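2020-08-29
Equipment planning, manipulation bench, Illville
Entered by Zoila Chambi

The purpose of this entry is to record the position on hand replacement before the request is submitted. The present hand remains serviceable for contact trials with small parts on the table. Spare fingertips are down to 2 sets, and the July order has not been confirmed by Kvam.

Quotations were requested from Vukov and Enano. Vukov offers a complete hand with a lead time of 72 days. Enano will supply finger segments separately, at 1,356 per set, with shipping to be added.
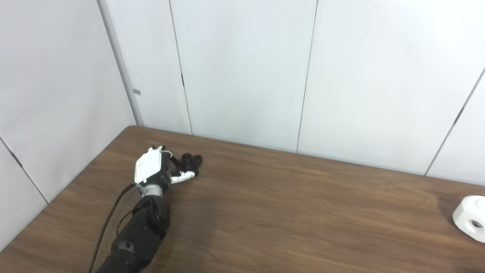 Budget Notes

The black lobed part and the white block with the circular hole are to be kept as test pieces under either option, so no funds are requested for new ones. The cable along the arm should be priced as a separate line. Last year it was included under the hand and could not be traced afterward.

Six months of bench use should be assumed when estimating fingertip wear. I have asked Enano whether its segments fit the existing wrist ring without an adapter. The reply is outstanding, and the adapter stays in the draft as an optional item.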